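**Hevex grasp planner vs. thin film**

**gridlock_494:** Lorura claims their perception stack handles deformables. I doubt it. Look at lining a bin: 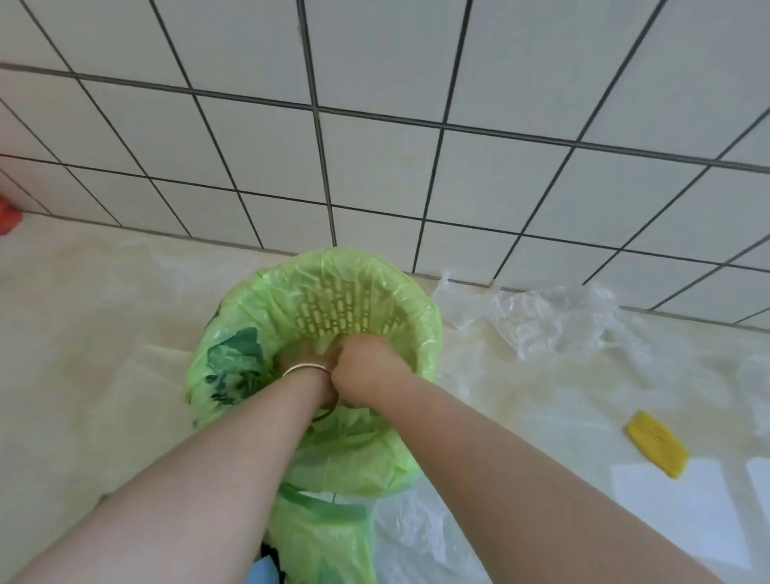 My depth map drops out on anything clear, so the planner sees floor. 200 training clips won't fix that.

**Østergaard:** Disagree. 1000 clips got our segmentation usable.

**gridlock_494:** Usable on what -- cardboard? Try this with your 2 cm voxels:

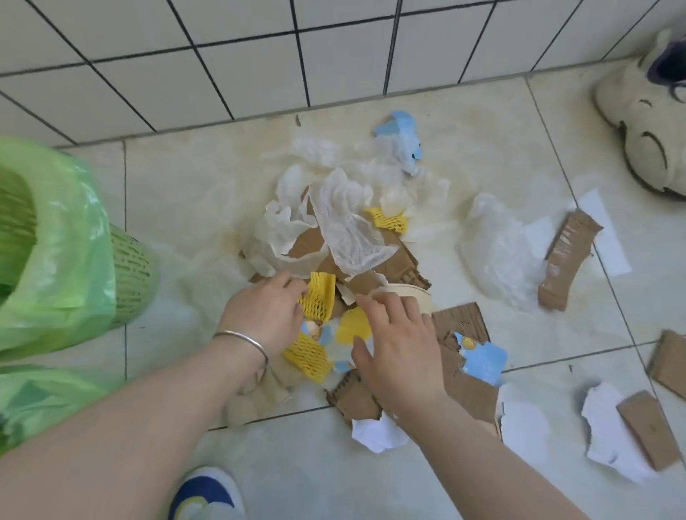
*Foam sleeves, film and torn cardboard in one pile.*

**hekley_fan:** Cardboard's fine for me. The white bags merge into one blob.

**Østergaard:** Post your config.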